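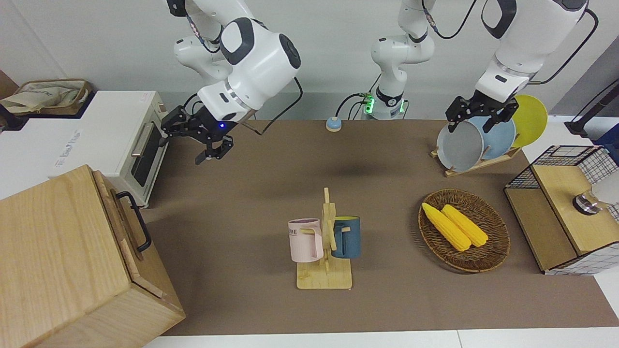
Cutting up the only block you have feels reckless the first time, a reader of our last edition wrote to us, and by the third color you can't wait to pick up the gouge again. We hope this chapter does the same for you!

Chapter 3
Reduction Printing

In Chapter 2 you cut one block and printed it in one color. Now you will print a whole picture, light to dark, from a single piece of linoleum. You print the palest color first, carve away everything that should stay pale, then ink what's left in a darker color and print right on top of it. Each round leaves less block and more picture. 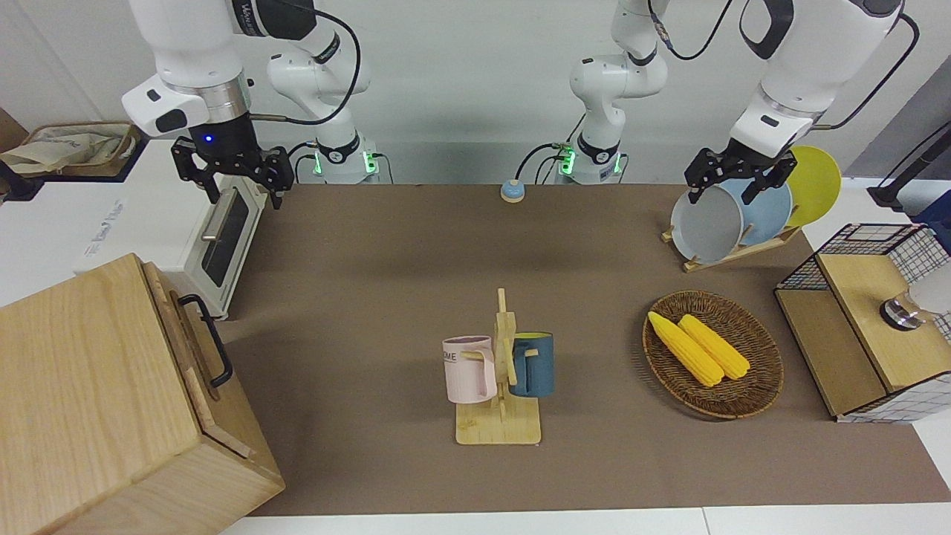

Figure 3.2 Toaster oven and two white robot arms, with a brown mat.

There is no going back, of course. Once the second color is cut, the first can't be printed again, so the size of the edition has to be settled on day one. The Pondus print shop in Skovus started its harbor series with 36 sheets and lost a few to bad registration along the way – pretty normal, even for people who do this all the time. Start with more paper than you think you need.

Look closely at a good reduction print and you'll find thin ridges of ink where the layers overlap, and sometimes a sliver of yellow peeking out beside a dark blue roof. Many printmakers love those slivers and leave them in (so do we).

You will need a soft block, a pencil, two gouges, a brayer and three inks. Keep your first design simple, with big shapes and a clear light side. We begin with the drawing, and with how to flip it so that it prints the right way around.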